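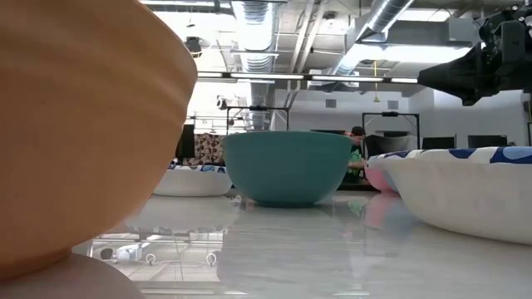
Visit Reports

Visit to the Wuneck Handling Laboratory: Gripper and Camera Trials

In May 2024, a delegation from the Shaikh Institute for Applied Automation visited the handling laboratory at Wuneck. The purpose of the visit was to see how the laboratory compares end tools and camera positions for the handling of household tableware, and to decide whether its test method could be used in the Institute's own training program. The delegation was received by Inês Sequeira, who heads the laboratory's test group. Brian Rweyemamu prepared this report on behalf of the Institute.

The laboratory occupies one large open room, with ducts and light bars left exposed overhead. Test tables and desks share the same floor, and staff continue with their own work while trials are under way. Visitors were asked to stay behind a line marked on the floor whenever an arm was powered.

Tableware as a test object

Ms. Sequeira opened with a short talk on the choice of objects. Bowls are a regular part of the laboratory's program. A bowl can be taken by the rim, held from the outside, or lifted from within, and each approach makes different demands on the gripper. Plain bowls in orange, teal and pink are set out together with white ones carrying a blue pattern, so that the vision software has to deal with both flat color and decoration. The bowls stand close enough for one to hide part of another when seen from a low angle.

The table has a glossy white top. According to Ms. Sequeira, the surface was selected after customers reported faults on polished counters that had never appeared on the matte boards used in earlier tests. A reflection of a bowl can be taken for part of the bowl itself, and ceiling lights mirrored in the table add bright patches that move with the camera position. The delegation considered this one of the more useful points of the day. The Institute's own benches are matte gray, and its published results have been obtained on them alone.

Grippers compared

The test group is comparing 2 grippers. The first, supplied by Fliltby, has a pair of narrow parallel fingers with replaceable rubber pads. The second, from Tedura, uses soft fingers that bend around the object. Each is given 300 attempts on the same set of bowls, with positions drawn from a list prepared in advance. An attempt is recorded as successful when the bowl has been lifted, held and returned to the table upright.

Final figures were not available at the time of the visit. Ms. Sequeira described the interim findings in general terms. The parallel fingers have performed well on rims, provided that the approach angle is correct; a small error in angle tends to push the bowl away. The soft fingers tolerate larger errors but need more room between neighboring bowls. Changing from one tool to the other also requires the load settings in the controller to be entered again, and the group keeps a written checklist for this step at the table.

Cameras and control

A second series of tests concerns camera placement. The laboratory compares a fixed camera near the table with one carried on the arm. The fixed view is steady and simple to calibrate, although a bowl in the foreground may cover a large share of it. The arm camera can look down into a bowl, but its images are of little use during fast motion. Both views are recorded for every attempt and stored with the controller log.

Members of the delegation were invited to guide the arm by hand at reduced speed. Several found that judging the height of a rim above the shiny surface was harder than they had expected.

Discussion and follow-up

The closing discussion dealt mainly with cost and maintenance. Rubber pads on the parallel gripper are replaced after 500 cycles as a matter of routine. No fixed interval has yet been set for the soft fingers, and the Institute has asked to be told when one is adopted.

Wuneck has agreed to share its position list and its scoring sheet. The Institute will obtain a glossy tabletop for one of its training benches and repeat a shortened version of the trial there with the gripper it already owns. Results will be sent to Ms. Sequeira's group for comment before they are circulated to members. Requests for copies of the scoring sheet may be addressed to Mr. Rweyemamu at the Institute's program office.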